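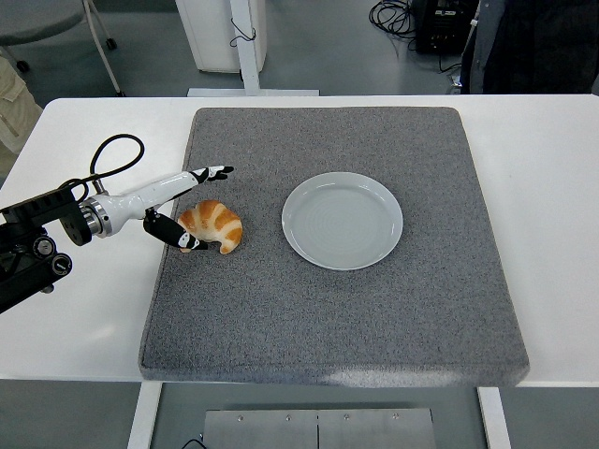 FOR IMMEDIATE RELEASE

Urura Press to Publish First Complete English Edition of the Essays of Sirkka Lehtinen

LULTNESS, January 24, 2025. Urura Press announced today that it will publish The Ferry Timetable: Collected Essays, the first complete edition in English of the literary criticism of Sirkka Lehtinen. The book gathers 40 essays, 15 of which have never appeared in any language other than Finnish. It has been translated by Niilo Partanen and carries an introduction by the critic and teacher Nayeli Arellano. Copies will be in bookstores in February.

Lehtinen worked as a school librarian for most of her life and wrote criticism in the evenings, at first for regional newspapers and later for the quarterly Mäkelä. Her subjects ranged from the Victorian ghost story to the detective novel, and she returned again and again to the question of why readers stay loyal to books they no longer admire. Her long essay on rereading, "A Second Visit to a Cold House," has been taught in translation for years, although until now only in a shortened version that left out its closing section on children's verse.

"Readers in English have known Lehtinen by a handful of pieces, and those pieces were often cut," said Baoshan Fang, publisher of Urura Press. "We wanted an edition in which the arguments run to their full length, including the ones she later changed her mind about. She printed her second thoughts beside her first ones, and we have kept them that way."

The essays are arranged by date of first publication. Where Lehtinen revised a piece for a later collection, the edition prints the revised text and gives the more important earlier readings in the notes. Three book reviews that she signed with initials only have been included on the evidence of her letters to the editors of Mäkelä. A fourth, on the sea poem, has been placed in an appendix because its authorship remains in doubt.

Partanen began work on the translation after completing an English version of Lehtinen's lectures on the short story. He had access to her notebooks and to the marked proofs of her later articles.

"Her sentences are plain, and that makes them hard to carry over," Partanen said. "She will use an ordinary word six times on a page and mean something a little different by it each time. I tried to keep the same English word wherever I could and let the reader hear the change. There were places where I gave up, and the notes say which ones."
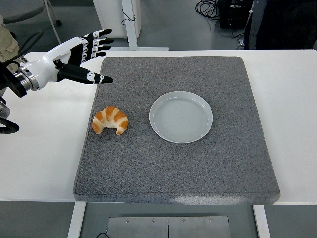
Arellano's introduction places the essays in the setting of the small magazines for which most of them were written. It discusses Lehtinen's public disagreement with several of her fellow reviewers over the worth of popular verse, which she defended at a time when few critics in her circle were willing to do so. It also considers her habit of reviewing reprints with the same care she gave to new books.

"She did not believe that a poem people know by heart could be dismissed in a paragraph," Arellano writes in the introduction. "If she thought it was a bad poem, she wanted to know what it was doing for the people who kept it."

The Ferry Timetable is the third title in the Tiklow Series, in which Urura Press issues criticism by writers who worked mainly outside universities. The next volume in the series, a selection of radio talks and reviews by Ataahua Wihongi, is in preparation. Its contents and publication schedule will be announced separately.

In addition to the trade edition, the press will issue a clothbound printing of 300 numbered copies. This printing includes "Letters on a Borrowed Novel," an exchange between Lehtinen and a former pupil that is not part of the main text. Orders for the clothbound printing will be taken directly by the press and will be filled in the order in which they are received.

Partanen and Arellano will discuss the book at a public reading at the Lultness Reading Room in February. Admission is free. Seating is limited to 30 places, and those who wish to attend are asked to reserve in advance through the press office.

Review copies are available on request to editors, reviewers, and teachers of literature in translation. Requests should state the name of the publication or school and whether a printed or electronic copy is preferred. Extracts of one essay may be arranged with the rights department before publication.

About Urura Press

Urura Press is an independent publisher of essays, letters, and literary criticism, with a particular interest in work in translation. Its offices are in Lultness.

Media contact: Press Office, Urura Press, Lultness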